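Subject: Re: [robotics-club] sorting task, where are we?

Hi all, catching up on the thread after dinner, so sorry if I repeat what somebody already said.
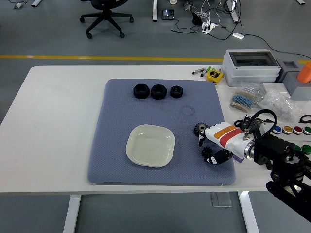 Dinesh Negi wrote:
> Can someone post where the sorting task stands? I have to send
> Lidetti our entry form in April and they want a paragraph on it.
> Also, are we still doing nuts AND gears, or did we drop one?

Still doing both! The nuts stay in a row on the mat and the gears go on the plate, one at a time. I know a few of you wanted to start with the nuts, but the gears have teeth for the fingers to catch on and I'd like us to get one thing working before we get fancy. We can argue about it at the next meeting (bring snacks, I argue better).

For the paragraph, Dinesh, you could say we have 200 recorded runs so far and we're training on all of them except the 13 where I bumped the table. Those are in a folder called "oops", please don't delete it, I want to look at them again.

The quilted mat stays, by the way. On the bare table top the small parts skate away the second a finger touches them, and I spent most of one evening crawling around on the floor. Grulemier's team uses a rubber sheet and swears by it, so if anybody has a piece lying around I'm happy to try it.

Things I could use help with:

- The grip closes too fast. I've been changing the number in the config by hand and I'm at 797 now — better, still kind of snappy. Whoever wrote that part, is there a max?
- We need 2 people to reset the parts between runs while I drive.
- Please put the scissors and the tape measure back on the right side of the table when you're done with them. I had them in the way twice.

Does anyone know if Lambrechts is still lending out the practice room at Herkevside? I left a message and haven't heard back.

See you at 6:30, I'll have the door open.

Marcy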